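17th January

Packing bench, foam inserts

Spent the morning on the inserts for the Clava boxes. The old inserts were cut for the first version of the instrument and the new one has a deeper base, so it rides too high and the lid pushes down on it. Three came back from Stundthorpe with the same mark on the top cover, which is enough for me. I want a new layout settled before the April shipment.

Stock on the shelf: black foam in two densities, cut into blocks, and white board in full sheets. The soft black foam is no use under the base. I stood the instrument on two blocks of it overnight and they had both taken a set by the morning. The firmer one came back to full height after I took the weight off. I marked the firm blocks on one end with a silver pen, as the two kinds look the same once they are out of the bag. Please keep them apart. The soft blocks are on the lower shelf and can go for filling corners.

The white board is the stuff Weidemann sent last time. It is stiffer than what we had before and it sheds. Every cut leaves crumbs that stick to sleeves, tape and the bench. Tried three ways of cutting it:

Snap-off knife, new blade, one long pull: clean edge, but the blade goes dull fast and then it tears. Change the segment every few cuts.
Fine saw: square edge, crumbs everywhere.
Hot wire: best edge of the lot, but slow, and it needs the window open and the fan on.

I will stay with the knife for straight pieces and keep the wire for the curved cutout at the cable end.

Layout as of this morning is two black blocks under the base, one at each end, and a piece of white board between them so they can't walk toward each other in transit. Long side of the blocks goes across the box. I had them lengthwise at first and the base rocked. With the board cut to the full inside width it jams before it gets to the bottom, and forcing it breaks the corners off. Taking 3 mm off one edge was enough. It then goes down with a light push and stays there when the box is tipped.

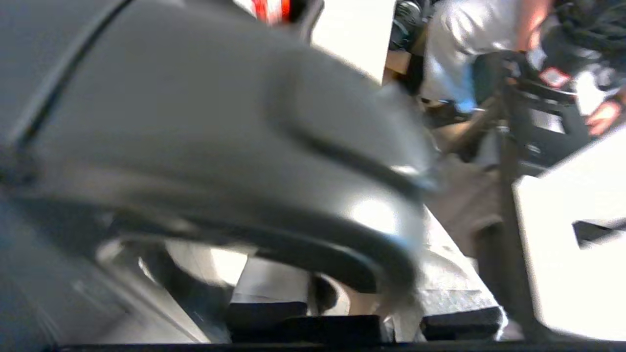
The next thing to sort out was the order of packing. If the board goes in first it leans, and the second block has to be worked in behind it with your fingers, which pulls the first one out of line. Both blocks first, then the board down between them, is quicker and comes out the same every time. I have written that order on the card that hangs over the bench and crossed out the old one.

Drop test after lunch, by hand, onto the concrete by the door. Drop height 90 cm, flat, then each long edge, then one corner. Used the dead instrument from the Jorum job with the missing weight made up with bolts in a bag. Flat and edge drops were fine. On the corner drop the board cracked at the cable cutout, at the narrow part where there is not much material left. The blocks had not moved. The instrument was not touching the wall of the box anywhere, so I would call that a pass for the foam and a fail for the cutout.

Moved the cutout toward the middle of the board and cut another. Same corner drop, no crack. Did it again on the opposite corner and there was a small dent in the edge of the board but nothing through it - good enough. The cable needs a slightly longer loop to reach the new position. There is plenty of it.

Price: I asked Weidemann for the board cut to size. They will do it, but the minimum order is 2,000 pieces and we don't have anywhere to put them. Carrying on cutting our own for now. One sheet gives 12 pieces if you start from the long side, and leaves a strip that is wide enough to use for lids on the small boxes. Please don't start from the short side.

Still to do:
Redraw the cutout on the template. The cardboard one in the drawer is wrong now, I have put a cross on it.
Order more blades and one more bag of the firm black foam.
Check whether the old inserts fit the Jorum spares before they go in the skip.
Lid pad. The present one leaves a gap at the cable end. Might be fine, have not looked at it properly.

Bench vacuumed, hose left hooked on the wall side. The filter is full of white crumbs and wants emptying before the next use.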